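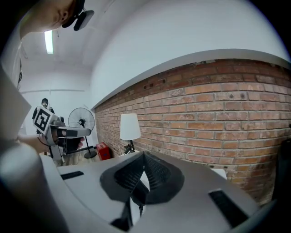 Black mesh pads on the two fingers, Friday morning.

Notebook, Plerkix, patch after the publisher change
February, Friday

Start 9:40. Vinzenz Mösli has sent me the list of what must still work when the old account servers of Mallico go off. I write it down in my own order, because his order is by department and I think by what breaks first.

1. Login. The game asks the Mallico server for a token at every start, also in single player. If no answer comes in 52 seconds, it falls back to the title screen with no message. Players think it is a crash.
2. Cloud saves. Stored by Mallico, to be moved to Hviid.
3. Lobby list. Already on Hviid since the January build, works.
4. The Janville map pack. The purchase check goes through the same token as the login, so it belongs with point 1.

First test, 10:15. Blocked the old address on my machine and started the current build. Title screen, as expected. Started again with the offline flag that Vinzenz put in yesterday. Now the game goes to the main menu and single player opens, but Janville is shown as locked. The flag skips the token and the purchase check then reads an empty value. An empty value should mean "keep the last known state". In the code it means "not bought". I changed this in one place and found later there are two places, the second in the map selection screen. Both are changed now, but the second one I did not like to touch, it is old code and has no tests.

Save migration, 11:30. We took a copy of 2,000 save files and ran the converter. 361 came back with an error. I was worried, but when I sorted them by version they are all from before the inventory rework. The converter expects the field for the second weapon slot and these saves do not have it. I wrote a default (empty slot) and ran the same 2,000 again. No errors. I opened a few by hand in the game, the character stands where the save was made and the quest log is correct. In one of them the map fog was reset. I do not know if this comes from the converter or if the save was like this before. To check with the original file on the old build.
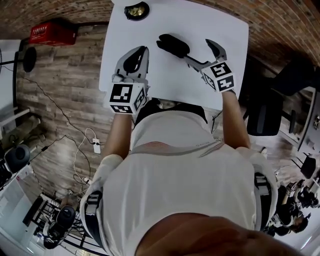 Controller profiles were not on Vinzenz's list, but they are saved in the same cloud folder, so they must move too. The converter copies them byte by byte and does not look inside. I made one profile with left and right swapped and one with normal layout, and compared before and after. Both same. For a left and right test it is good to have something in each hand, as with the two grippers held over the white table, then one sees at once which side is which. In our input debug screen both sides have the same color and I mixed them up two times. Small wish for the tools people: give each side its own color.

Text for the players, 14:00. Vinzenz wants one short notice in the launcher and no long post. My draft:

"Plerkix continues to be supported by the same team. Your saves and your map packs will be moved for you. Please start the game once while online after the update."

He asked if we can promise a date for the next content update. I would leave the date out until the contract with Hviid is signed also for the lobby servers in the other regions. He agrees, but marketing has to say yes.

Open:
- fog reset, compare with old build
- title screen message when the token does not come (text is there, not translated)
- second place of the purchase check needs a test
- ask Mallico how long they keep the old saves after switch-off

Build with today's changes is on the internal branch, not yet on the test branch.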